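3.2 Equipment costs and planning

The Trestville bench was bought in two stages. The arms and grippers came from the main grant, and everything else had to be found within the running budget. Figure 1 gives four views of the desk-tidying work for which the bench was costed.
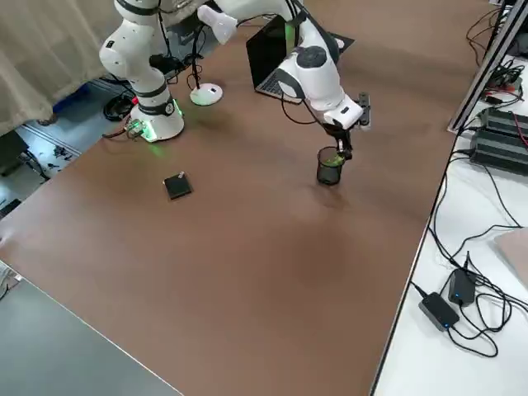
Source: authors' own photograph, Trestville bench.

Our first plan allowed 878 euros for small parts such as brackets, cables and power adapters. The final figure was 1,205 euros. Most of the overspend went on cabling, which we had priced by the item and without spare lengths.

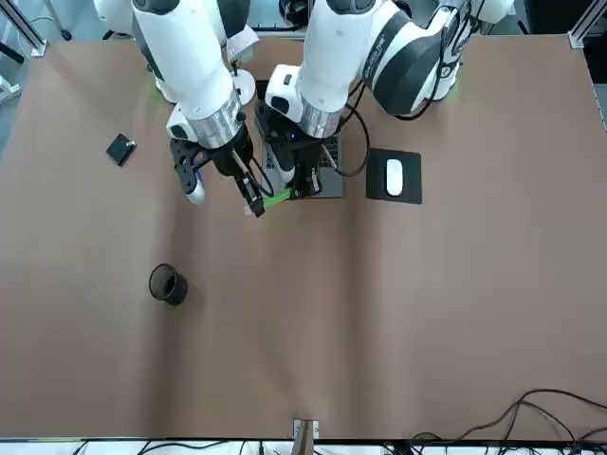

Figure 1(b). Both arms over the table, with the laptop and cup.

Two arms cost more than one in ways the quotes did not show. Coughlan and Stala both priced the second arm at the same rate as the first, but neither quote covered the extra mounting work - we paid for that separately in November.

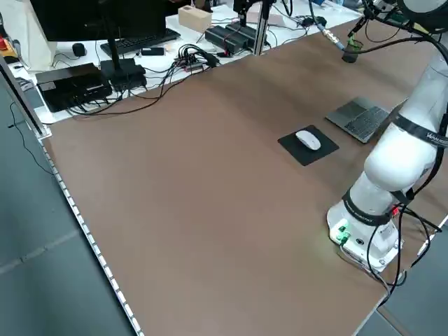

Figure 1(c). Table and neighbouring desk, seen from the side.

Desk space should also be planned early. Computers, hubs and adapters need a surface of their own, and at Fluvetmont this was left out of the room plan altogether. A second-hand desk added 145 euros there.

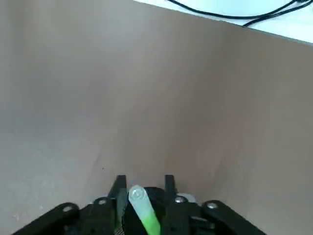

Figure 1(d). View from the wrist camera, gripper at the bottom.

Wrist cameras were budgeted per arm, with one spare for the bench. We would now add a spare set of fingers to the first order, as a later single order carried its own delivery charge.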